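Odura hand-held gripper – setup and care notes

Kept by Glenys Dawber. Last revised in March 2025. These notes cover unit 3, the one with the magenta fingers. The two older units have a different finger mount and their own file.

What is in the folder

The setup sheet, the finger drawings, the wear log and a small set of stills taken through the gripper camera outdoors. The stills are there for checking camera position and finger alignment. They have not been sorted or labeled, and the lens distortion has been left in.

Parts

– two white finger mounts, screwed on
– two ribbed soft fingers, magenta
– wide-angle camera and its bracket
– trigger, return spring and link rod
– Greltero hex driver (the short one; the long one fouls the bracket)

Fitting the fingers

1. Take the tool off its battery before touching the mounts.

2. Seat each mount flat on its carrier. Start both screws by hand, then tighten them a little at a time, going back and forth. Dennis Catterall stripped a carrier by running one screw all the way down first, and a new carrier takes 18 days to come from Grudonport.

3. Slide the finger into its mount with the ribs facing inward. Push until it stops.

4. Close the tool on a capped bottle and look at the camera view. The bottle should stand between the two mounts with a finger against each side of it, and the screw holes on both mounts should be visible.

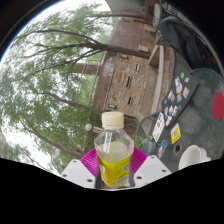
5. Open and close the tool 20 times with nothing in it. Listen for clicking. A click on opening is nearly always the link rod.

6. Write the finger batch number in the wear log.

Camera view

The camera should be set so that the fingers come in from the bottom and the target is visible in the gap before the grip starts. If the fingers sit too high, tilt the bracket down one notch and check again. Tadeusz Kołodziej marked the correct notch with a paint pen. If the paint has worn off, use the third notch from the back.

Check the open position as well as the closed one. A bracket that has slipped can look fine with the tool shut.
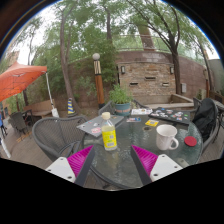

Finger alignment drifts with use, mostly on the left side, where the carrier has more play. To check it, open the tool fully and hold it level in front of something upright. A bottle on a table does the job: with the yellow-labeled one showing in the gap, the left and right fingers should lean toward each other at matching angles, and both ribbed pads should be in view. If one finger leans more than the other, loosen its mount, reseat it and repeat from step 2. Do not bend the finger to correct it.

Cleaning

Wipe the ribs with a damp cloth after outdoor work. No alcohol – it hardens the pads. Grit between the ribs comes out with a soft toothbrush. Let the fingers dry before the tool goes back in the Mellor case, with the trigger released.

Replacing worn pads

Change both fingers together, even if only one is worn. Signs of wear are flattened ribs, a tear at the root or a bottle that turns in the grip when the tool is tilted. Spares are in the top drawer with the batch number on the bag.

Known problems

– The trigger sticks in cold weather. Floarea Vasiliu is trying a lighter spring on unit 2.
– The bracket screw works loose in transit. Check it on arrival.
– The finger drawings still show the old hole spacing. Measure from the part until Balthasar Grabner has redrawn them.

Corrections to Glenys by Wednesday if they are to go in the next revision.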